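Small Bathrooms, Shared Use: What We Learned About Doors, Floors and Counters

Project report, Interiors and Everyday Use, second semester
Recep Saraç and Maximiliano Ibarra

Why we picked bathrooms

When our instructor asked us to choose a room and study how people use it, most of the class went straight for kitchens, and we very nearly did the same. Then Maximiliano started telling a long story about the bathroom in his first student apartment, where the door opened inward and hit the person brushing their teeth, and by the end of that lunch we had our topic. We are both very glad we went this way, even if our families are a little tired of hearing about towel hooks.

Our question was simple: in a narrow bathroom used by several people, what makes it easy or annoying to get in, wash up, and get out again? We looked at the Quintana guesthouse, which kindly let us spend time in its ground floor rooms in March, and at two apartments in the Gridberg building near campus. We also handed out a short survey and got 40 answers back, which was a lot more than we had hoped for (thank you to everyone in the dining hall line who filled one in standing up!).

How we worked

We kept our method plain. Each of us took notes in the rooms separately and then we compared them over coffee. We wrote down the kind of door, the handle, where the counter begins and ends, the floor covering, and where the trash goes. We tried out each room ourselves by walking in, washing our hands, and walking out while carrying a folded towel, and then again with a toiletry bag under one arm. Recep is left-handed and Maximiliano is right-handed, and that ended up giving us more to talk about than we expected when we planned the visits.

The survey asked people what bothered them most in a shared bathroom and let them write as much or as little as they liked. Some people gave us one word. One person gave us both sides of the page and a drawing of a shelf.

Doors and handles

Going in, we thought lighting would be the big complaint. It came up, but the door was mentioned by 15 of the people who answered, more than any other part of the room. They talked about doors that stick, doors that bump into the vanity, and round knobs that are slippery when your hands have soap on them. We had the same trouble with the knob in one of the Gridberg apartments, and Recep finally opened it with his sleeve.

Lever handles were much nicer to use. You can push one down with your wrist or even an elbow if your hands are full, and older guests at Quintana told us they preferred them for that reason. We still think the height and the side matter a good deal, and in a narrow room you want to be able to reach the lever without first squeezing past the counter. 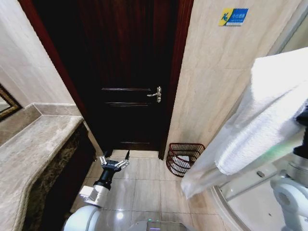

Figure 1. Closed paneled door with a lever handle, marble vanity counter at left, wire wastebasket in the corner.

We kept coming back to this room when we were writing up our notes. The dark reddish-brown door stands out clearly against the beige marble walls, so your eye goes to it right away, and the silver lever shows up well on the dark wood. We would like to see that kind of contrast more often. In the second Gridberg apartment the door, the wall and the handle are all nearly the same white, and in the evening with only the mirror light on, we both reached for the wrong spot.

Counters

A counter in a narrow room is always in somebody's way. We noticed that we both turn a bit sideways as we walk past one, and that the front edge is what meets your hip. The vanity in Figure 1 has a rounded front edge, and we came to think of this as one of those small kindnesses that you only miss once it is gone. The counter in the first Gridberg apartment has a square corner, and Maximiliano had a bruise to show for it at our progress meeting.

The survey answers about counters were mostly about clutter. People want somewhere to put their things down for a minute, and then other people leave their things there for a month. We tried a small tray from Wilto in one apartment, with the agreement that whatever did not fit on it went back to the bedroom. The roommates said they liked it, though we only had it there for a short while and would not want to promise too much.

Floors

Large tiles with thin grout lines were the favorite of everyone we talked to who does the cleaning. There is less grout to scrub and a mop goes over it quickly. The worry is slipping, especially on tile with a bit of shine to it, and several people wrote that they keep a mat down for this. Mats bring their own problem in a narrow room – they slide under the door or bunch up against it. We bought a thinner one from Brisa and it cleared the bottom of both apartment doors, but it took so long to dry that the roommates went back to the old one. We have left this question open.

The wastebasket

We almost skipped this part, and then it became the section we argued over the longest. A basket next to the toilet is handy but tends to get kicked. A basket under the counter is tidy and hard to reach. The corner beside the door, as in Figure 1, seems to us the best of the choices, as long as the door can open without touching it. A liner helps a lot with an open wire basket, where small things would otherwise fall straight through.

What we would suggest

For anyone fixing up a narrow bathroom on a student budget, we would start with the handle. Changing a knob for a lever is a small job, and Recep's uncle walked us through it over the phone. After that we would look at the color of the door, which can be done with a can of paint and a free weekend, and then at the corner where the basket goes. New counters and tiles cost far more, and we would leave them for a landlord to think about.

If we did the project again, we would visit more rooms and ask people to show us what they do in them. Several of our survey answers left us wishing we could have gone home with the person and seen the shelf for ourselves.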